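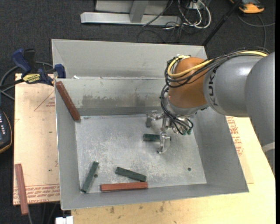

Robot Manipulation: Week 9 Handout
Grasping from a bin, and how to read a success rate

Instructor: Milagros Mosquera
Reading time: 4 min

We use cookies to remember your settings. By staying on this site you accept them. Manage cookies

Before class, read the Dremen paper through the end of the results section. Skip the related work. Bring a number you don't believe and be ready to say why.

1. What the method claims

Dremen is a grasp-scoring network. It takes a depth view of the bin, proposes a few hundred candidate grasps, gives each one a score between 0 and 1, and sends the arm to the best one. The authors trained it on attempts the robot made by itself, labeled success or failure by whether the fingers closed fully after the lift. No person labeled anything. That is the selling point, and I think it is also the first problem.

A closed-finger check tells you the gripper is holding something. It does not tell you what it is holding, or whether it will still be holding it over the drop-off. A block pinched by one corner passes. So does a block that was wedged against a wall and came up crooked. The network learns to predict whatever the label measures, and the label measures less than the abstract says.

2. Our repeat of the test

We ran the released model on rectangular wooden blocks in a metal bin with sloped walls. Blocks are easy objects. They are stiff, their faces are flat, and a parallel grip has an obvious right answer most of the time. If a method has trouble here I don't want to hear about its results on shampoo bottles.

We logged 284 attempts. Of those, 69 failed by our rule, which asks for a block held clear of the bin and then released at the drop-off. By the closed-finger rule, only 49 of the same attempts failed. So 20 attempts change sides depending on who is keeping score. Work out both rates before class:

Strict rule: 215 / 284 = 75.7 percent
Closed-finger rule: 235 / 284 = 82.7 percent

Seven points is more than the gap between Dremen and the baseline it says it beats. I am not accusing anyone of cheating. I am saying the comparison in their Table 2 cannot carry the sentence written under it.

3. Where failures come from

A block flat on the open floor gives the fingers room on both long sides. A block leaning on a wall does not. One finger has to go between the block and the metal, and with sloped walls the gap changes with height. The scorer sees depth only, and sheet metal is a poor surface for many depth sensors, so the wall may be misplaced or missing in the input exactly where it matters.

Two blocks lying close together cause a related problem. The best-scoring grasp may be a good grasp on the first block and a collision with the second. Dremen handles this with a clearance check after scoring. The paper mentions it in a footnote. Switch the check off and you are testing the network; leave it on and you are testing the network plus a hand-written rule. The paper reports only the second and credits the first.

Color should make no difference to a depth-only model. If you find that it does in your own runs, look at your sensor before you write anything exciting.

4. The order of picks

Most papers in this area report an average over attempts. Averages hide order. Early in a run the model can choose whichever block is easiest, and the hard ones stay behind. If a run stops after a set number of attempts, some of the hard ones are never tried at all. If it stops when the bin is empty, the last block may soak up failure after failure.

Mamani, the older method we covered two weeks ago, stops when the bin is empty. Dremen stops after a set number of attempts. The authors put the two in the same column. Please don't do this in your project reports.

5. What I'd accept as evidence

Same bin, same starting layouts, same stopping rule, for every method in the table. Failures sorted by kind, with the sorting rule written down before the runs. The clearance check switched on and off. Raw logs.

The Nornon group did most of this in May and got a much duller result, with the learned scorer ahead by 2 points on walls and corners and level everywhere else. I believe theirs more.

Homework

a. Write a success rule for block picking in one sentence. Trade with a partner and try to find an attempt that passes theirs and shouldn't.
b. Using the two rates in section 2, compute a 95 percent interval for each. Treat attempts as independent, then explain in a paragraph why they aren't.
c. Propose a starting layout that would make Dremen look bad and one that would make it look good. Same number of blocks in both.

Part (c) is due on paper.

Recent handouts
Week 8: Depth sensors and shiny things
Week 7: Mamani and the empty-bin test
Week 6: Drido, or how to tune a baseline badly
Week 5: Calibration, again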